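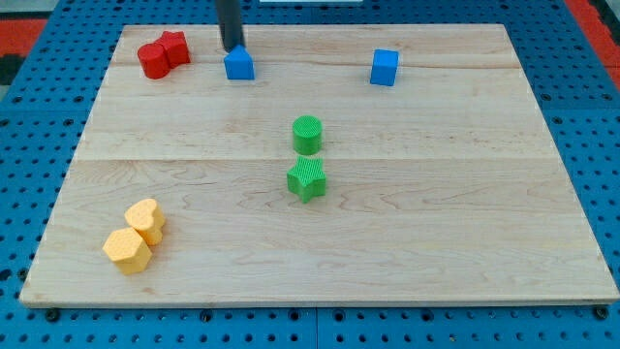
*Pale wood board with coloured blocks, on blue pegboard.*

## Torkari Board Oil, 2000 ml

Board oil is a dull thing to buy and a duller thing to run out of, so we sell the big bottle. It's meant for chopping boards, bread boards, salad bowls, rolling pins and the spoon your mother gave you that has gone the colour of old rope.

Torkari is a plain mineral oil with a little beeswax in it. It has no smell worth mentioning and no taste that any of us has picked up, and Lieven Desmet once put it on a cheese board an hour before a party. It doesn't go rancid, so you can forget it at the back of the cupboard until January and carry on where you left off.

### How to use it

Wash the board and let it dry overnight. Pour on more than seems decent, rub it in along the grain with an old T-shirt, then do the edges and the ends, where the wood drinks most. Leave it for 5 hours. Wipe off whatever is still sitting on top. A new board wants 2 coats, an old one will tell you by how quickly the first one vanishes.

Boards glued up from several planks need oil on both faces. Do the top only and sooner or later you'll own a very shallow bowl.

### What it won't do

It won't fill knife cuts, flatten a warped board or undo the dishwasher. Burn marks need sanding. Beetroot needs patience. If you're after a hard, shiny finish, look at the Nirner varnish, though please don't chop anything on it.

### In the box

- 2000 ml bottle with pouring cap
- 2 cotton cloths
- instruction leaflet, translated by Henk De Haan, who takes commas seriously

### Customer notes

"Used it on the bread board and then, as there was plenty left, on everything else. The garden gate looks marvellous." – Rianne Van Acker

"Good oil. Cap is stiff." – Ans Meijer

The cap is stiff. Hold it with a dry hand and push down as you turn.

### Storage and delivery

Keep it upright, away from the cooker. Wash used cloths in hot soapy water and dry them flat. We post from the Uvgate shop every weekday morning, and orders placed before noon go the same day.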